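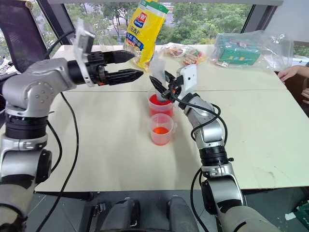

How to budget for a two-arm bench setup without lying to yourself

The quote for the arms is the easy part. It arrives as a nice PDF, someone senior nods at it, and you spend the next quarter explaining why there is also a bill for cable ties. I have written this budget for our lab at Otell more than once, and this is the order I do it in now.

Step 1. Write down the task first. One sentence, with a verb in it. "Pour liquid from one measuring cup into another" is a task. "Explore manipulation" is a way of buying the wrong gripper. If your sentence has liquid in it, add a line for spill trays and ask each vendor what the arm's sealing rating covers. Ask about the wrist and the base separately. The answers differ.

Step 2. Price everything as a pair. Two arms means two grippers, two wrist cameras, two brackets and two sets of cables. Raudsepp quotes per arm and Bresance quotes per station, so put both into the same spreadsheet before you get excited about either.

Step 3. Budget for cables like you mean it. Measure along the arm with the elbow fully bent, add slack for the loops, then carry on down to the floor. Our first set came up short and the replacements cost $556, plus a two-week wait during which the robot was furniture.

Step 4. Buy spare fingers. Grippers last. Fingertips meet tables. We keep 2 spare sets per gripper and reorder when the first one is opened.

Step 5. Add the supermarket line. Cups, snack bags, crinkly packaging, food coloring. Finance will query every receipt, so give it a dull name. Ours is "test consumables" and it has never been questioned. Last year it came to $1,653, all of it in small bills that would have looked ridiculous one by one.

Step 6. Cost the people. Somebody has to reset the table between runs. Caoimhe Ó Briain, who does our planning, allows 40 hours of reset time for each new task and refuses to go lower – I tried in December and lost.

Step 7. Check the shipping date against your fiscal year. Pivness invoices on dispatch, so an order placed late can land in the wrong budget entirely. Get the dispatch date in writing before you sign.

Send the spreadsheet round with the cable line near the top. Someone will still ask if you can use the old ones.

Last updated Apr 2, 2024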